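Saturday, bench 2, table-clearing layout

Reset the Tomard setup after lunch. Tray goes left, rack right, cardboard up along the back of the table. Short side of the rack now sits 50 mm from the tray rim. The old gap of 154 mm was carried over from the Heydari layout and wasted bench space.

Load per tray: plate, small white dishes, chopsticks, food pieces. Plate left as served. Chopsticks go parallel to the rack wall or close to it — they roll if laid crosswise. Clear container stays at the far left for scraps. 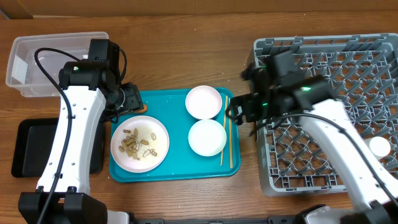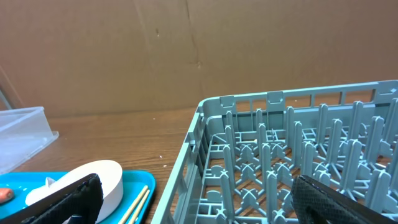
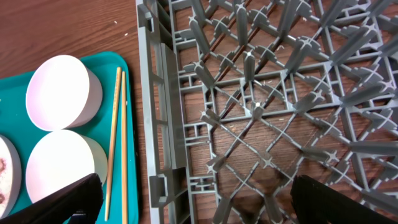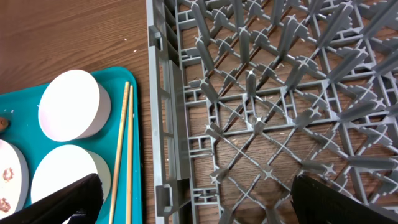

Teal tray on the wood-grain table. Rack and chopsticks: third and fourth.

Notes:
Marks on the dish at the left are the sauce mix from Redbridge. Scrape before racking, otherwise it ends up in the grid.
Rack pegs are spaced for plates. Small dishes lean too far and need every second row. Check whether Pundemar sells a closer pitch.
Chopsticks fall through the lattice if dropped in upright. Want a cutlery basket, or lay them flat across the pegs for now.
Resetting one tray takes roughly 7 minutes, most of it wiping.
Order 50 more pairs of chopsticks. Current ones are getting rough at the tips.

Still open: where the plate goes once it has been scraped. Front row is my preference.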